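Trilo Wrist Capture Kit

By Jaxon Grewal
2026-06-18

The Trilo kit records demonstrations for training a manipulation policy. It clamps to the gripper mount and saves wrist video together with arm position and finger opening. Each kit ships with the camera, bracket, cable and a license for Skultex logging software. Storage holds 500 episodes before you need to offload. 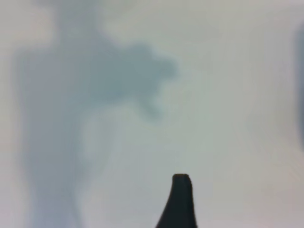

Catalog 12, p. 31

The wrist view keeps a black fingertip in sight against the work surface. Shadows stay in the recording. We don't filter them out, and we suggest collecting under more than one lighting setup so the policy doesn't learn to depend on one.

Part no. 3668. Fits Alipour two-finger grippers. Spare brackets are back in stock in August.

Contact Zuswood Sales | © Zuswood | Back to top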